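Nelta Bench Rules Pack for humanoid and arm work
Sold by Turberg | In stock | Updated 2 April 2022

I wrote the first version of these rules on the back of a delivery note, so please don't expect anything grand! They began as a list for my own workshop when we moved from a small arm bolted to a bench to a full-height humanoid on legs, and it got passed about, and people kept asking for a printed copy. Nelta now prints it for us properly and this is the page where you can buy it.

What's in the box
Wall card, 400 mm tall, wipe-clean, printed both sides
Pad of 100 session sheets
Roll of 200 blank write-on labels
2 fine black pens (they do run out, buy spares)
Short booklet, the same rules with the reasoning filled in

What it's for
The pack covers day-to-day habits in a room where a robot does table jobs: sorting, packing, moving bits from one container to another. It sits alongside your risk assessment and the maker's manual and doesn't replace either. If the manual says something stricter than my card, do what the manual says. I've had a couple of emails asking whether the card "makes you compliant" with a standard, and no, a piece of card can't do that. You still need a competent person to look at your machine, your room and your people.

The rules, more or less as printed

Before you start
Walk the cable from the robot to wherever it ends. Do it with your eyes on the floor and your phone in your pocket. Move any slack away from the feet.
Find the stop button and touch it. Whoever is holding it during the session says so out loud.
Clear the floor where people will be standing. Bags and packaging are the usual culprits in my place (I am as bad as anyone).
Write the task on the session sheet in one plain sentence. If you can't get it into one sentence it's probably two tasks.

Setting the table
Give every container a job and label it. I like the label right beside the container, where the operator can read it without leaning in.
Note down what else is on the table, even if it has nothing to do with the task. You'll want to know later why the arm took the long way round.
Lock the desk height if you have a powered desk, and keep elbows off the buttons.

While it's running
One person gives instructions. Everyone else can point things out, but only one voice tells the operator to go.
Hands stay off the table until the arm is stopped and the operator has said "stopped". Yes, even if something is rolling towards the edge. Let it drop!
Stand where you can see both the hand and the feet. With a bench arm you only ever watched the hand, and that habit takes a while to lose.

Afterwards
Fill in the sheet before you tidy up. Tick what was done, write what went wrong, sign it.
Put the robot in its rest position before anybody goes behind it.

Desk work with two baskets:
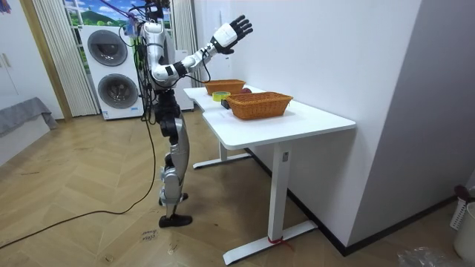
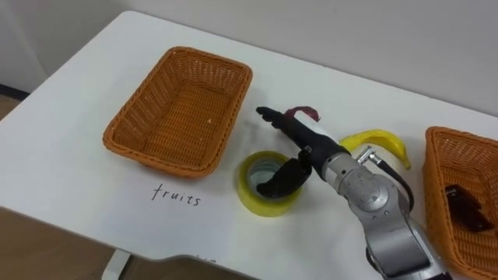
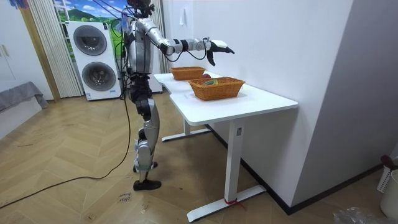

Which version do I need?
There are two. The Nelta standard pack is for anything on a fixed base, and the Nelta Standing pack has the extra lines about feet, cables and what to do if the machine loses its balance (step back, don't try to catch it, please). Same price, same box, so if you have both sorts of machine get the Standing one and ignore the bits that don't apply.

Caron pens and labels fit the pack too if you already have a drawer full of them. The Corport clip frame holds the wall card nicely, though the older Corport frame is a touch narrow and you'll end up trimming the margin, which I've done and it looks a bit scruffy but it's fine.

Things people ask
Can I photocopy the session sheets? Go ahead, as long as it's for your own site.
Can I change the wording? On your own copy, yes. Cross things out and add your own. A card with scribbles on it is one that someone has read.
Do the labels leave a mark? They peel cleanly off my desks. I'd try one in a corner first on bare wood.
Is there a bigger wall card? Not yet. I'm hoping for August, and it'll go on this page when Turberg has stock.

Refill pads and label rolls are sold separately under Nelta Spares.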